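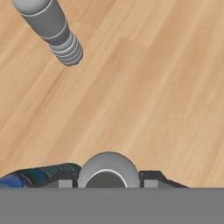 Wrist view from the sim, grey peg top left, fingers at the bottom.

Saturday, club hours, kettle on by half nine

Right, where were we. Troels had the laptop with the decent graphics card, I had the one with the fan that sounds like a hairdryer, so the simulated bench lived on hers all morning and I did the config files. The plan was to get the reach-and-line-up stage of the Kolport task behaving before the younger ones come back in and we have to share the desk again.

For anyone reading this who missed last week: Kolport is our name for the whole peg job (find it, go over to it, pick it up, put it in the holder). The competition people only score the last bit, but you can't get to the last bit without the first bit, and the first bit is where we keep falling over.

First job was the new table. We'd been running on the flat white surface that came with the starter files and I never liked it, it's far too easy. Troels swapped in the wood texture with the grain going diagonally and I think it looks lovely! It also upset the line finder straight away. The old code looks for strong straight edges and takes the longest one as the side of the peg, which is fine on plain white and hopeless on planks. There's one pale plank edge in the upper middle, just right of the peg, that it fell in love with. Every single restart, off it went to the plank.

Things I tried, in the order I tried them:

- Turned the edge threshold up. Lost the plank, lost the peg as well.
- Blurred first, then edges. Better on the grain, but the ribbed tip turned to mush, and the tip is what tells us which way round the thing is lying.
- Threw away anything wood coloured before looking for edges. This is the one! Grey peg on orangey brown wood, so a simple colour cut does most of the work. I feel a bit daft for not starting there.

The colour cut brought its own bother, though. Our own gripper has plenty of grey in it (the pads, that domed bit between the fingers, the plain band along the bottom) and the dome has a white ring line on it very like the rings on the peg. So for twenty minutes the arm was convinced the peg was already between its fingers and sat there perfectly content. Troels spotted it before I did. I was still blaming the config.

Fix for now: a mask over the lower part of the wrist view, so the finder ignores anything down there. It's a fixed mask, drawn by hand, and it will go wrong the moment somebody changes the camera mount in the model. I've put a comment in the file in capitals. If you change the mount, redraw the mask. Please.

The blue ribbed thing at the lower left is inside the mask too, so it gets ignored along with everything else. Fine by me for this stage.

After that we did a proper batch. 30 starts, peg dropped at random somewhere on the far side, arm beginning from the home pose each time. It reached and lined up on all but 3. I went back through those and two are the same fault, the peg is so near the top of the view that only the ribbed tip is showing and the finder has no long side to measure. The other one I can't explain. The arm went left, stopped, and stayed stopped. The log says it had a target. I've kept the seed in the notes folder so we can run it again when I'm less cross with it.

Idea from Troels for the tip problem: if all we can see is ribs, back off upwards and look again before deciding anything. She wrote it on the whiteboard as "go up, have another look" and that's now the name of the function, with underscores. I'd have gone for something more serious but she typed it first.

Had a go at speed after lunch. The time step had been left at the default and the Bronano solver settings were set for something much fiddlier than we need, so I loosened those and the hairdryer calmed down a bit. Did one long run with 1,035 steps just to see if the peg would creep on the table when nothing was touching it. It did creep! Only slightly, but it rolled a hair and kept rolling. Put the friction up and it stayed put on the second go. I don't love that number, it's a guess, and we should check it against the real peg when we've got the real peg out of its box.

Also discovered the shadow setting had been off on my machine and on on hers, which explains why our views never matched when we compared them. Both on now. The soft shadow by the tip is handy for judging by eye how high the peg is sitting, although the code doesn't use it for anything.

Bit of a debate about whether to label views by hand. Thygesen's notes from last year's team say they did 500 and it took them most of a half term. I'd like to avoid that if we can get the simulator to spit the labels out for us, it knows where the peg is after all. Troels wants to do a small pile by hand anyway so we understand what we're asking for. We left it there, she's probably right, I'm still not volunteering.

To do

- Write go_up_have_another_look properly (Troels)
- Rerun the stopped seed with the verbose log (me)
- Try the colour cut with the dimmer lighting, I have a nasty feeling about it
- Ask whether the Nasitz holder model is the final one or if the hole size is going to change again
- Rounded shoulder end of the peg: can the fingers close on it at all, or do we have to go for the middle?
- More teabags

Packed up at four. The branch is called wood-table and it's pushed, don't merge it yet, the mask is still in there with my hand-drawn numbers.

2 comments · 3 shares

Recent entries
Gripper pads, second attempt
Why the home pose moved
Kolport task: first read of the rules
September kit check
Getting Bronano to run on the old laptop

Contact the club | © Robot club notebook | Back to top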